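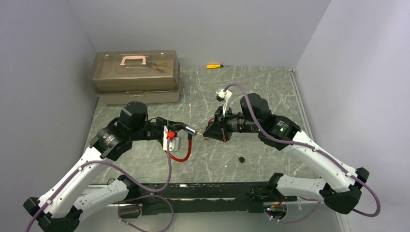 What does a continuity bible have to contain before a second writer can use it?
A dated list of everything that has been stated on screen, with the film or episode and the timecode where it was stated. Character biographies, maps and family trees can come later, and they should be built from that list.

Speaker notes, 17 August 2020
Continuity records for shared-universe film and television
Lacey Kettle

Opening
Give name and role. Script coordinator on the Tultolano films, then continuity editor when Kusanlow ordered the Fulanow series. Mention that all story points used today are from released material. Questions at the end except for terms, which people can ask about as we go.

Define terms
Canon: what the rights holder treats as having happened.
Stated fact: a line, caption or legible prop that gives information.
Implied fact: something a viewer would reasonably conclude but which no one says.
Retcon: a later fact that changes the meaning or content of an earlier one.
Keep these on the screen for the next section. People use "canon" for all four and the rest of the talk will be hard to follow if they do.

Starting position
When I took over, the record for the first film was a production script with pencil notes by Cyril Clegg. The notes were good. The script was the wrong draft. Two scenes in it were never shot, and the Châu flashback was moved from the second act to the opening during the edit, so every date Cyril had worked out from scene order was off by one winter.
Point to make: log from the finished picture. Scripts, shooting schedules and novelizations are secondary sources and get their own column.

Logging method
Watch once without stopping. Watch again with the dialogue list open. Each entry gets the following fields:
ID number
Title and timecode
Exact wording, or a short description if it is a prop or caption
Who says it
Stated or implied
Does the speaker have reason to lie or be wrong
Entries that depend on it
The sixth field is the one that gets skipped. In the second Tultolano film, Châu tells the harbor master that she has no brother. She is hiding him at the time. An early version of our log recorded "Châu: no siblings" as a stated fact, and a writer on Fulanow cut a subplot because of it. The subplot went back in after a phone call, but the phone call happened by luck.

Figures for the films
The complete log for the films came to 2614 entries. Of those, 1513 were stated facts. The remainder were implied, and most arguments came from the remainder. We found 434 entries with at least one conflict somewhere else in the series.
Pause here. People usually want to photograph this slide.

Types of conflict
Dates and ages. The largest group. Usually caused by a release slipping while the story was meant to be set in the present.
Geography. Travel times between the same two towns change depending on how long the conversation in the car is.
Knowledge. A character reacts with surprise to news they were given in an earlier film. Viewers notice these more than the dates.
Death status. Small group, high cost. See next section.

Characters who are coming back
In a franchise, a character may be dead on screen while the actor is under contract for two more films. The log should record only what has been shown. Future plans go in a separate restricted file.
Reasons, briefly. The log is read by publishers, game developers, toy licensees and the people who write the captions on the back of the box. Anything in it will leave. On Tultolano the return of the harbor master was in a draft of the general log for one evening, and in January a licensee asked us whether the new figure should have the scar.
Procedure now in use: status field has three values — alive, dead as shown, unknown. No "temporarily" option. If someone asks why a dead character still has an open entry, the reply is that all entries are open.

Resolving conflicts
Order of preference:
Leave it. If the conflict needs a freeze frame to see, record it and do nothing.
Attribute it to the speaker. People misremember things.
Let the later title stand and mark the earlier entry superseded. Never delete the earlier entry.
Fix it in dialogue. Only if a scene already needs to be on that topic. The Fulanow pilot had a half-page speech explaining the missing winter. It tested badly and was cut to one line.

Handover to a series
Fulanow had 13 episodes in its first season and a room of writers who had seen the films once each, in theaters. Sending them the full log did not work. What they used:
A two-page summary per lead character, each sentence with its entry number.
A list of things no one had yet said, so they knew where they were free.
A named person to ask, with a reply by the end of the day.
The list of gaps got the most use. Consider showing the page on Châu's school years if time allows. Skip if running late.

Software
Someone will ask. A spreadsheet was enough for the films. We moved to a database when two people needed to edit at once. Search on exact wording matters more than anything else; timeline charts look good in meetings and were opened very little afterward.

Likely questions
Deleted scenes on the home release: logged, marked non-canon, kept in case a writer wants to use them.
Actor statements in interviews: not logged. They are often speculation and sometimes deliberate misdirection arranged with publicity.
Fan wikis: useful for finding conflicts. Check every timecode, as regional releases run at different lengths.

Leave the field list on screen during questions. The blank template is on the handout, second sheet.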